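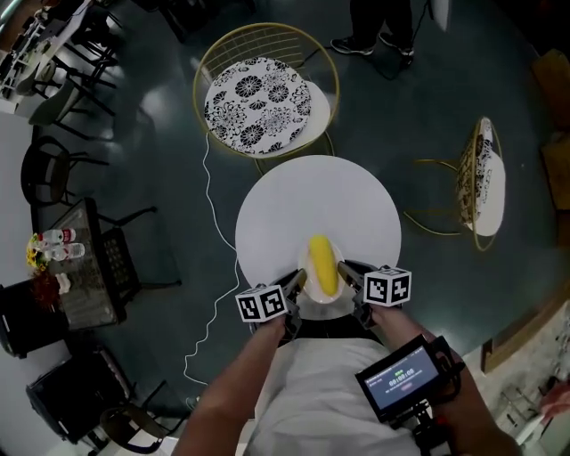
A reader signing only as Bang wrote under my July post that I was being unfair to the Hidville guidelines, and that a bad rule everyone follows still beats a good one that stays in a drawer. I've been chewing on that for a few weeks. I don't think I agree, but it's a better argument than the one the guidelines make for themselves.

The Hidville text is 232 pages long. Nine of those pages deal with people collecting demonstrations with hand-held grippers, and most of the nine are about paperwork. There is a form for the session, a form for the operator, and a form to say the other forms were filled in. On how to set a plate down in front of someone, or how long a pair of arms can hold two grippers over a table before the movements get sloppy, you get one paragraph. It says to use "suitable intervals." Suitable to whom?

Same with cables. The rule is that floor cables should be "managed." I have read that sentence a lot of times and I still couldn't tell you whether a cable running across the floor next to a chair passes or fails. Two auditors from Soritz gave me two answers, and both of them pointed at the same line.

Then there are the markers. If your tracking depends on printed patterns, you'd think a standard would say something firm about worn prints, glare from a glossy floor, or a hand getting in the way. It says they must be "clearly legible." To a person or to the software? Those are different tests, and I've seen a marker pass one and flunk the other.

The Gurard checklist is shorter, some 22 items, and I like it a little more. At least three of its items can be checked by looking. Is the timer at zero before the first take? Is the object inside easy reach of both hands? Has anyone who isn't recording been told where to stand? Fine. I can use that. The other items mostly ask whether you have "considered" something, and I can consider a thing all day without moving a chair.

Bang's point was about consistency, and sure, if every lab does it the same way you can compare the data. But show me that they do. Two teams can both tick "suitable intervals" with one stopping every few minutes and the other going until lunch. On paper they match.

I've asked Hidville for whatever testing sits behind the interval rule. So far I have a receipt for my email.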